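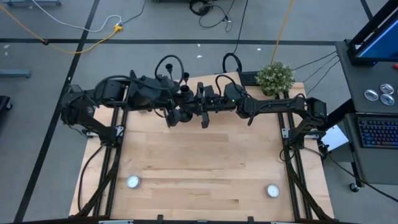
The two arms of the Gundwood cell, with their grippers near the middle of the table.

The Gundwood cell is a two-armed robot workstation at Grollurcombe, built by Skemell and recommissioned on 6/6/23. Its arms are mounted on opposite sides of a wooden tabletop set in black rails. The arms share the middle of the table, so most of its upkeep concerns alignment.

Alignment is checked every 90 hours of running. Both arms are brought in over the table and the gap between the grippers is compared with the value stored in the controller. If it has drifted, the base bolts are tightened first and the joint offsets are reset afterward - never the other way round. 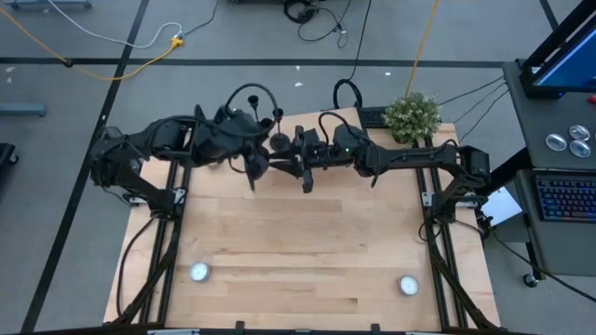 Right arm with its wrist light showing green.

Cables are looped loosely at the joints to leave slack for a full turn. They are inspected at each check and replaced after 800 hours. Gripper fingers are changed in pairs, using the Orbán pattern adopted in February, and the joints are greased every 4,000 hours. 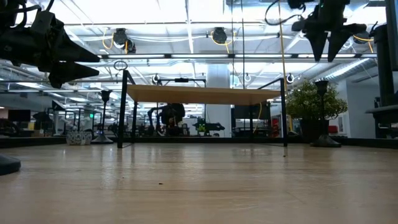
Can one arm be serviced while the other keeps running?
Both arms are shut down for any service work, as they share a single emergency stop circuit and their reach overlaps in the centre of the table.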